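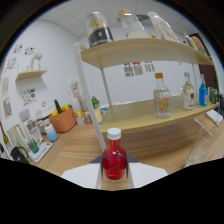 What Holds a Drink? Bottles, Cans and Caps

A drink is a liquid. A liquid has no shape of its own, so it takes the shape of whatever it is poured into. For this reason every drink on a shelf needs a container, and the container has to do two jobs. It must keep the liquid in, and it must keep air and dust out.

Glass

Glass is made by melting sand with other minerals in a very hot furnace. It is hard, smooth and does not change the taste of a drink. It is also heavy, and it breaks when dropped. A glass bottle can be washed and filled again.

Plastic

Plastic bottles are light and bend a little when squeezed. Many start as a small tube with the screw threads already formed at one end. The tube is warmed, placed in a mold and blown up with air like a balloon.

Metal

Most drink cans are aluminum. The wall of a can is very thin. In a fizzy drink, gas pushes outward on the wall and keeps it stiff. An empty can has lost this push and is easy to crush.
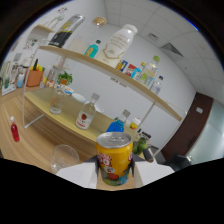
A yellow can with a pull tab, and bottles with caps on the shelves.

Two ways to open

A screw cap has a raised spiral line inside, called a thread. The neck of the bottle has a matching thread. Turning the cap pulls it down tight. A screw cap can be closed again.

A pull tab is a lever. Lifting one end pushes the other end down on a weak line cut into the lid. The lid opens along that line and cannot be closed again.

Try it: sort a shelf

Ask an adult for 9 closed containers. Sort them by material first, then by type of lid. Write both results in a table.

Word list
Lever: a bar that turns on a fixed point.
Mold: a hollow form that gives a material its shape.
Thread: a raised spiral line on a screw or cap.

Text: Adwoa Quaye. Checked by Ebenezer Sowah.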